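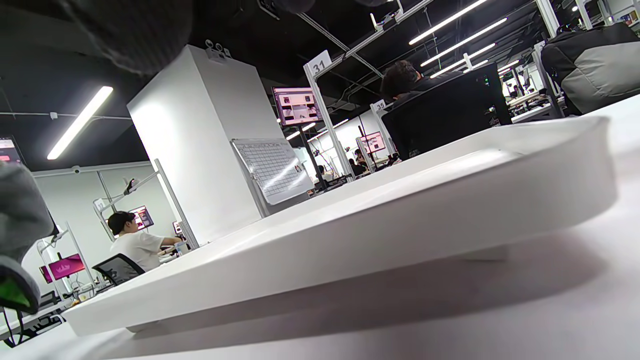

Lisitz writes that the left grip pad on their Rathjen hand unit started to slip after 9 weeks and asks whether it can be changed without sending the unit in.

It can. The Rathjen pad kit holds 3 pads and fits both hands. Switch off, peel the old pad, wipe the finger, press for 15 seconds.
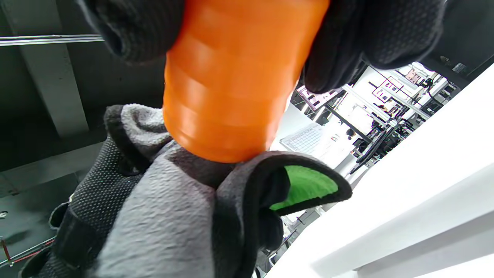

Pad wear depends mostly on the surface handled. Smooth parts are easy on the dots – ridges are not. A ribbed part like the orange one, held between two gloves, is a good check after a change. Turn it slowly and feel for slip.
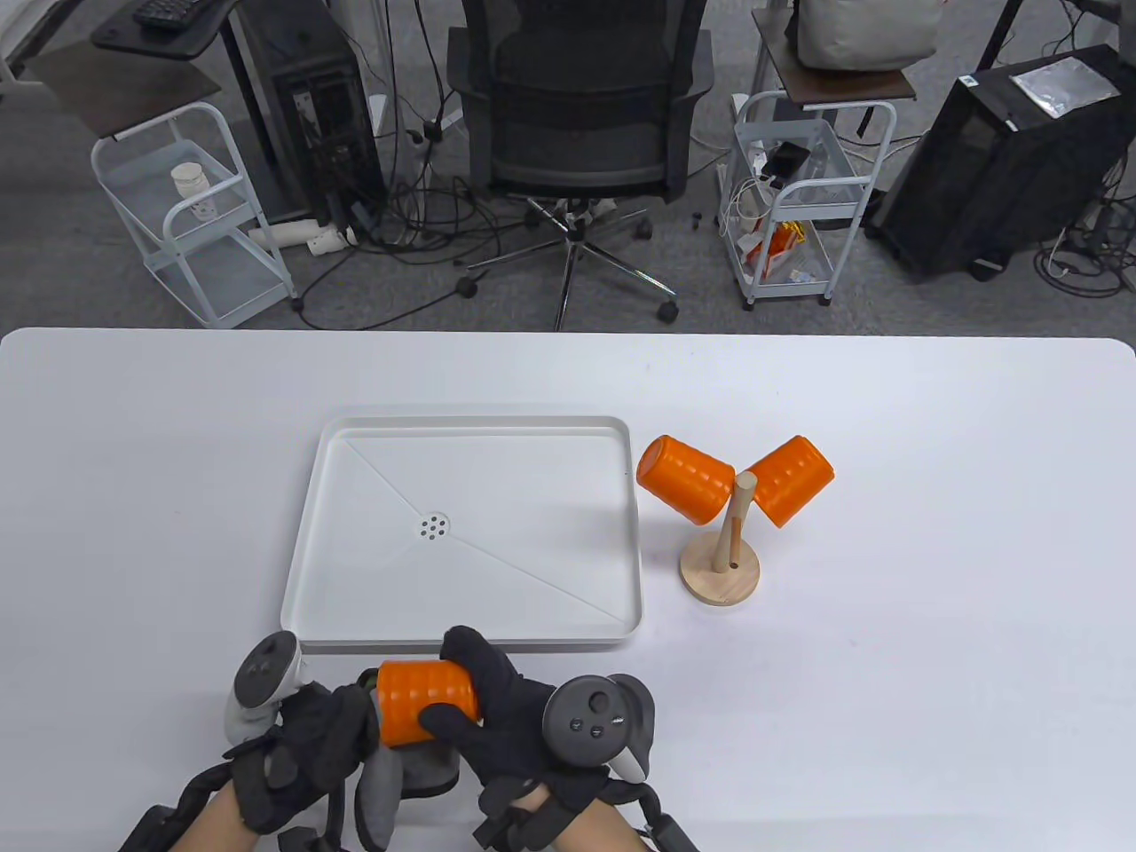

Tray, cup stand and both hand controllers at the table

Kit no. 51. Ships from Flosodby.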